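The Flat on Cho Street

Nkechi Akande got the keys on a Friday in January. Her aunt had lived in the flat for 38 years and had left it to her, along with everything in the cupboards.

She had not been to Wirkstead since she was a child. The bus stopped by the bakery, and she walked up the hill with one bag. The stairs smelled of floor polish. Inside, she put the kettle on before she took her coat off.

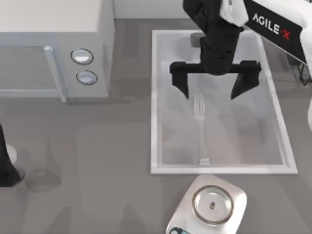

A microwave with two round knobs.

There was a letter on the mat addressed to Uriel Tapia. She did not know the name. She left it on the shelf by the door and started on the bedroom.

By four o'clock she had filled 3 sacks for the charity shop. She kept the green coat and a tin of buttons. Under the bed was a shoebox of letters, all in the same small handwriting, and all signed Uriel.
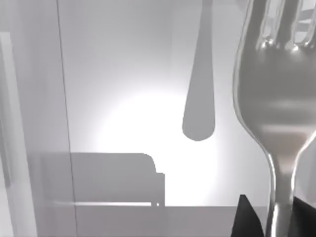
She read the first one standing up. It was mostly about the weather and a boat he was thinking of buying. At the end he asked whether her aunt had made up her mind yet. The next letter asked the same thing, and so did the one after that.

Somebody knocked. It was the man from downstairs, who gave his name as Thijs and asked if she wanted her post brought up in future.

"Did you know a Uriel?" she said.

"He came on Sundays. He brought fish."

"When did he stop?"

"He hasn't stopped," said Thijs. "He was here last week. I had to tell him about the funeral."

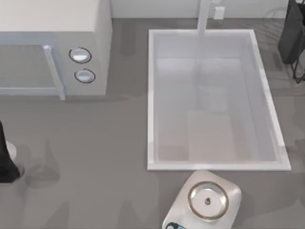
Reading time: 3 minutes

Nkechi took the letter down from the shelf. There was an address on the back, over the river in Clevulard. She asked Thijs when the last bus went, and he said five past six.

She put the lid back on the shoebox, tied it with string and went to find her shoes.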